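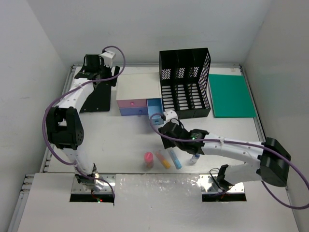
Leszek Ziółkowski wrote in after the last newsletter to say that two arms is one arm too many for a home build, and that I'd have been sorting my desk by now if I had stuck with the left one. He may be right! He also wanted to know where the money went, whether I'm still using the Potlow boards, and when I plan to get it out of the shared workshop and back to my own place. So this month's item is pretty much my answer to Leszek, and the rest of you get to read over his shoulder.

First the two arms. I did start with one, back in October, and it could pick up a marker and put it down somewhere else, which was fun for an evening. But the whole point for me was drawers. I want it to put small desk stuff away, and when one gripper pulls on a light little plastic drawer, the entire unit comes along for the ride. I tried tape. I tried putty (don't try putty). What you want is a second hand to hold the thing still, same as you'd do yourself without thinking. So I ordered a second arm kit from Coten, waited 6 weeks for it, and spent a whole evening finding out that my mounting holes were off.

The walls came next. I had it open on all sides at first, and every time somebody at the workshop walked past in a bright jacket the cameras on the grippers got confused and so did I. With plain white on the left and right and a pale back, things settled down a lot. The arms come up through slots in the front panel, and that panel has had a rough life, as anyone can tell from the scuffs. I keep meaning to rub it down with something that kills the shine. If you have a favorite trick for that, please send it, I will try pretty much anything that doesn't smell up the room.

Cables, then. I went with purple so I can tell the arm cables from everything else on the bench, and I love them, but I cut them on the long side and they loop all over the place. One caught on the shoulder motor during a wide swing and I lost a connector (and a good part of a Saturday's worth of patience, even though it was a weeknight). Leszek suggests running them through a sleeve along the arm. I bought a sleeve from Plosta and it's too stiff at the wrist, so if you go that way, get the softer kind and leave yourself slack at every joint.

The desk stuff I'm practicing with is nothing fancy: the little pink and blue drawer unit, a black mesh file organizer, a couple of markers, a small jar with a pink cap and a bottle with a blue one. The markers are my favorites because they lie at whatever angle they feel like, and the gripper has to turn to match. The jar is a pain. It's clear, and the camera seems to have opinions about clear things that change with the lights. My best run so far was 6 pickups in a row before it nudged something over and I called it a night. I want to get to 60 before I call the thing finished, and Leszek, you can stop laughing.

As for the boards, yes, still Potlow, one per arm. I had a Liem controller on loan for a while that was supposed to run both from one box, and it did, but the right arm kept lagging behind the left and they bumped elbows twice. Separate boards and a bit of code to make them take turns has been slower and much calmer. The code is a mess. I'll share it when I've taken out the comments where I'm talking to myself.

And no, it's not coming home yet. It doesn't fit through the door of my spare room with the walls on, and I'm not taking the walls off again after what it took to get them square. If you want to see it run, come by the workshop on 29 March 2018, any time after supper. Bring something small for it to pick up, nothing breakable please, and if you've got a spare pack of short M3 screws in your junk drawer, bring those too. I'm down to my last few and they're all the wrong length.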